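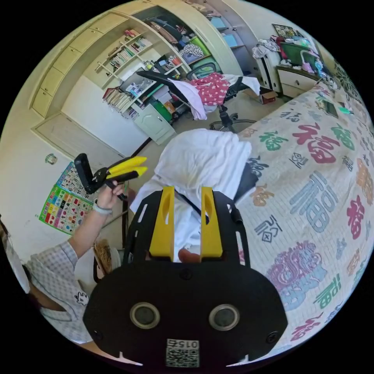

Yellow fingers, and a checked sleeve on the left.

Eluvville Used Car Owners' Club – minutes of the January meeting

Started at 7:05 pm in the back room at Haleck Tire. Wian Naidoo chaired, I took the minutes again (my handwriting is getting worse, so shout if I got you wrong). We had 14 people, plus two who came in during the warranty talk and missed the donuts.

Last meeting's minutes
Read and okayed with one fix. I wrote that the Skodenwood trip was 20 miles each way. It's 20 miles round trip. Sorry to everyone who filled up specially!

Group inspection day
Most of the evening went on this. The Mathebula garage has offered us the use of two lifts on a Saturday morning so members can bring a car they're thinking of buying and get it looked over before they hand over any money. Wian loves the idea and so do I – I bought my last wagon in a grocery store parking lot in the rain, and I'd have paid good money for ten minutes underneath it first.

The sticking point is the sellers. Private sellers are usually fine with driving over if you ask nicely, but a couple of the lots out on the Skodenwood road won't let a car go without a salesperson in it. Wian will call them and ask what they'd accept. We agreed on 11 cars as the limit for the morning, with a sign-up sheet, and members get first pick until the week before. After that, friends and family can have what's left.

We went back and forth on charging. I wanted it free, a few people thought free slots would mean no-shows, and in the end we voted for 5 dollars a car, paid when you sign up. Carried, with me grumbling.

Extended warranties
Long one. Three of us had been offered the same kind of coverage at the finance desk and three of us had been quoted different prices, so there is clearly room to haggle. One member read us the list of what her plan doesn't cover and we had to stop her at the second page. Please bring your own paperwork next time if you don't mind people seeing it. Black out your address and account numbers first.

Trade-in sheet
The sheet where we write down what we were offered and what we took now has more than 20 entries, which makes it a lot more useful than it was last summer. I still need mileage from several of you. You know who you are, and so do I, I have the sheet right in front of me.

Odds and ends
The code reader is back and works fine, but the little pouch is missing. Check your glove boxes.
Someone is selling four winter wheels off a small sedan, decent tread, ask Wian for the number.
The coffee money jar is low again.

To do
Wian: call the Skodenwood lots, confirm the lifts with Mathebula.
Me: sign-up sheet, chase mileage, buy coffee.
Everyone: warranty papers.

Wrapped up at 8:50 pm. Next meeting is same room, same time, and Haleck asks that we park along the fence and leave the bay doors clear.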